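Week three with the arms

So the new cell at work has been up and running since 22nd May, and several of you asked in the comments what it's like over there now, so I'm going to ramble a bit. Get a coffee.

For anyone new: I work at Utedix, in the packing and cleaning hall, second shift. We get returned display kits in from stores, take them apart, wipe them down, sweep up whatever mess is left and send them back out. It is not glamorous. A busy shift is 153 kits, and by the end of one of those your knees know all about it.

Management had been talking about automation since last July, and you can imagine how that went down in the break room. Half of us figured we'd be out by Christmas. The other half figured the thing would never get plugged in! What we got was a pair of robot arms in a little enclosure at the far end, and Lærke Hafstein from Bundgaard, who set it all up and then stayed on to teach us how to run it.

I liked Lærke right away. She asked Rosemarie Brandes (20 years on the floor, the fastest hands I've ever seen) to show her how she clears a bench, and then made her do it again slowly. Rosemarie was not thrilled about slowly. She said she felt like she was back in driver's ed. But she came around, and now she's the one who gets called over when the arms do something dumb, and she got a pay bump for it too, which I think was only fair.

The job they picked to start with is tidying up. Scraps, mostly - the bits that end up all over the bench and take forever because every little piece lies differently. I would have guessed that was the easy part and the lifting was the hard part. Lærke says it's the other way around. A crate is always the same crate, but a handful of torn paper never lands the same way, and the arms have to work it out fresh every time.
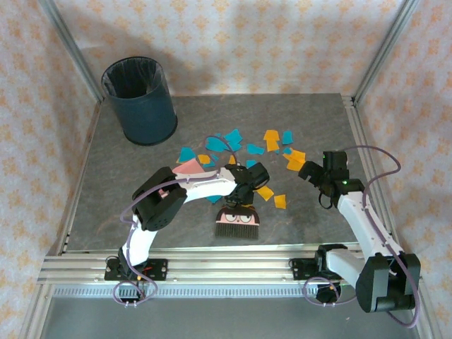
They are slow, I'll say that. I've stood there with my arms folded wanting so badly to reach in and do it myself, and you can't, you have to hit the stop button first and then log why. I've logged "impatient" once. Lærke wrote back with a smiley face.

What has changed for me is mostly the walking. I used to be at one bench all night, and now I look after my own bench and check on the cell in between, so I get up more and my back is happier. But I miss talking to Denise across the table, because they moved her over to the Asham line when they shuffled us around. We still eat together, but it's a different thing.

And I do worry a little. We've been told no jobs are going this year, and I believe the people who told us. Next year I don't know about. Rosemarie says she'll be retired by then and it's my problem - thanks, Rosemarie!

Anyway, training on the second cell starts soon and I put my name down. I'll let you know if I get it.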